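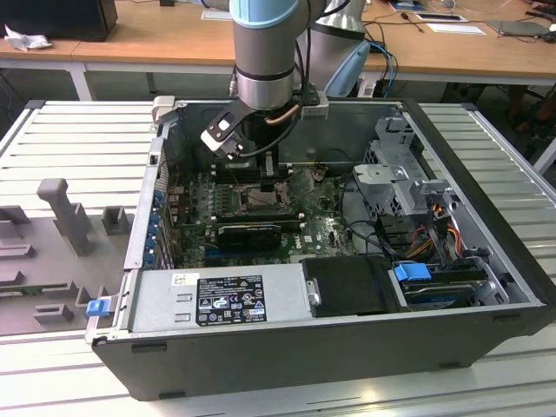

Old computers: the Grendedon collection is back in September

The computer collection at the Grendedon recycling centre returns for the whole of September. Last year residents brought in 751 items over the month, and 186 of them were passed on for reuse after testing. The remainder went for parts or for metal recovery at the Brosto yard.

Desktop towers, laptops, flat screens, keyboards, mice, cables and routers are all accepted. Printers are accepted too, but please take the ink or toner cartridges out first and put them in the separate bin by the gate. We can't take the old deep-backed monitors or televisions this time. Those still go to the main site at Karam, where there is a covered bay for them.

The drop-off point has moved. It used to be beside the garden waste skips and it is now on the left as you come in, in front of the weighbridge. Opening hours are 9am to 4pm. There is no charge for households. Businesses pay £30 per load and need to ring the site office beforehand, as a waste transfer note has to be filled in.

Before you bring a computer in

Copy anything you want to keep on to another drive or a memory stick, and check that the copies open on a different machine. Photos are the thing people most often ring up about afterwards, and by then we can't help. Sign out of email, shopping and music accounts. Some paid programs only allow a set number of computers, so sign out of those as well or you may find you can't use them on the new one.

Deleting files does not remove them fully from a hard drive. Sernero, which handles the testing for us, wipes every working drive before a machine is passed on and shreds the ones that can't be wiped. If you would prefer to keep your drive, take it out at home. On most desktop towers the side panel is held on by 2 screws at the back. Unplug the computer from the mains first. We accept computers with the drive missing, and it makes no difference to the parts side, where memory and graphics cards are usually what gets saved.

Laptop batteries should stay in the laptop unless they are swollen or damaged. If a battery has swollen, don't post it and don't put it in your household bin. Bring it in separately and tell a member of staff when you arrive.

Getting a reused computer

Machines that pass testing are offered first to local schools and community groups. Application forms are at the library desk and should be returned there by the end of October. Each computer comes with a power lead and a basic setup, but screens depend on what has been handed in.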